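Urance Rugby League Club

The Urance Rugby League Club is an amateur rugby league club from the town of Urance, in the valley of the river Ornon. It plays in the Ornon Valley League, where its nearest rival is Grusamitz. The home colours are green and white, and the club plays its home matches at Hsueh Park. 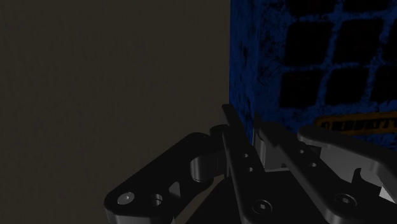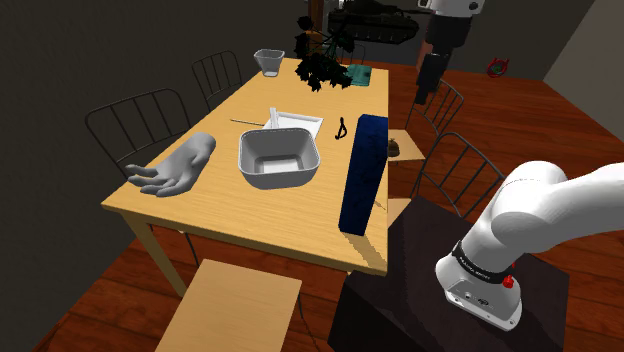
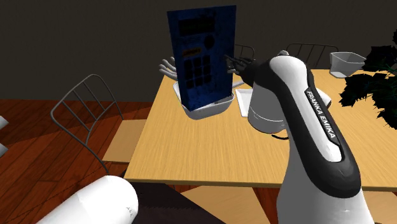
The club was formed by workers of the Urance paper mill, who had until then played only touch rugby during the summer. In the first season there was no second team and no clubhouse, and the players changed their clothes in a room of the primary school. Opponents from the upper valley often arrived late, as the road over the pass was then not fully paved, and several matches of that season finished in poor light. Urance won two matches and ended last in the table.

Ground

Hsueh Park lies on the east bank of the Ornon, below the railway bridge. It is named after the family which sold the land to the town. The ground has one covered stand on the western side and grass banks on the other three sides. The capacity is given by the club as 3,000, of which 1,000 are under the roof. The record attendance is 1,371, for a cup match against Grusamitz which Urance lost by a single drop goal.

The field is known for its slope towards the river end. A captain who wins the toss normally chooses to play uphill in the first half. After heavy rain the corner near the bridge holds water for several days, and matches have been moved to Grusamitz for this reason. A drainage pipe was laid under that corner, but it has improved the situation only in part.

Competition

The Ornon Valley League is played from October until the spring, with a pause in the coldest weeks. Each club meets every other club at home and away. Two points are given for a win and one for a draw. The four best clubs enter the play-offs, in which the first plays the fourth and the second plays the third, always at the ground of the higher club. The final is held at a neutral ground.

Urance has won the league title twice and has lost the final on four other occasions. Both titles came under the same coach, who had been a hooker in the first team and who preferred a short kicking game. In the second of these seasons the team was unbeaten for 16 league matches, which remains the longest such run of the club.

Rivalry with Grusamitz

Matches between Urance and Grusamitz are called the Bridge Match, although there is no bridge between the two towns today. The old one was taken away by a flood and was rebuilt further down the river. The winner of the home league match keeps a painted wooden oar until the next meeting. When the match is drawn, the oar stays with the club which already has it. Grusamitz has held it for more seasons than Urance, mainly thanks to a long period when Urance played in the second division.

Youth and women's teams

The club has junior teams from the under-eights upwards. The youngest children play on a smaller field with fewer players and without goal kicks. A women's team was started later and shares the training evenings of the under-sixteens. It plays in a nines competition, there being too few women's sides in the valley for a full league of thirteen players.

Colours and badge

The first shirts were plain green, and a white band across the chest was added when Grusamitz changed to a similar green. The away shirt is grey. The badge shows a heron standing on a rugby ball. Older shirts have the heron looking to the left, and the present ones have it looking to the right, but no decision about this change is recorded in the minutes of the club.

Page last changed: 19/04/2026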